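Old Tirnska Ferry House to Open Its Doors Again in November
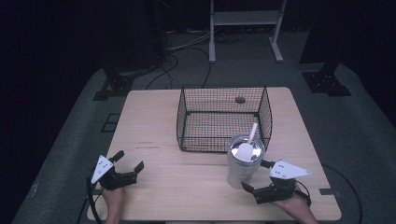

Vol. 62, No. 3

The old ferry house at Tirnska, which most people on the Cidurville side have only ever known as the shuttered place below the bridge, will welcome visitors again in November after the better part of two years under scaffolding. Members of the Cidurville Historical Society have been looking forward to this for so long that it feels a little strange to see it in print!

The house went up 157 years ago on a shelf of high ground beside the Chuang River, where the bank is firm enough to land a wagon. Travelers coming down from the Riltura farms would wait there for the flat-bottomed ferry, sometimes overnight if the water was up, and the family who ran the crossing soon found they were keeping an inn whether they had meant to or not. They added a kitchen, then a long upstairs room with beds along both walls, and later a small store that sold flour, lamp oil and bootlaces (the account books for the store survive, and they are wonderful reading if you have a patient afternoon).

When the bridge opened, the ferry stopped within the year. The inn hung on for a while as a boarding house for mill hands, and after that it was a private home, a feed store, and for one summer a dance hall, which several of our older readers have told us about with more enthusiasm than detail. It came to the society through a bequest, roof leaking and porch half gone, and there it sat while the money was raised.

The work has gone slowly but well. The porch has been rebuilt on its old footings, the chimneys are sound, and the north wall, which had been leaning toward the river, has been brought back to plumb. Under four layers of wallpaper in the front parlor the carpenters came across penciled notes of river heights, with initials beside some of them, and these have been left in place behind glass. The highest mark was made the spring the lower barn washed away, a flood that is still talked about in Riltura.

The small burying ground up the hill has been tidied as well. The iron fence has been mended, the path from the house cleared of brambles, and the headstones gently cleaned with water and soft brushes. Families with people buried there have always had the right to visit, and that will continue just as before. We ask everyone else to keep to the path, which can be slick after rain.

Upstairs, the long room will serve as a reading room for the society's collection of 700 letters, deeds and photographs from the ferry years, all of which have spent far too long in boxes in the basement of the Cidurville library. A finding list is being typed up now and copies will be kept at the front desk. Anyone with family papers or old pictures of the crossing is warmly invited to bring them along to be copied, and the originals will go home with you the same day.

Doors will open at 10 a.m. and close at 4 p.m. through the month. Admission is free, and there is parking in the gravel lot on the Tirnska side of the bridge. The ground floor can be reached by ramp from the lot, but the stairs to the reading room are the original ones, and they are steep.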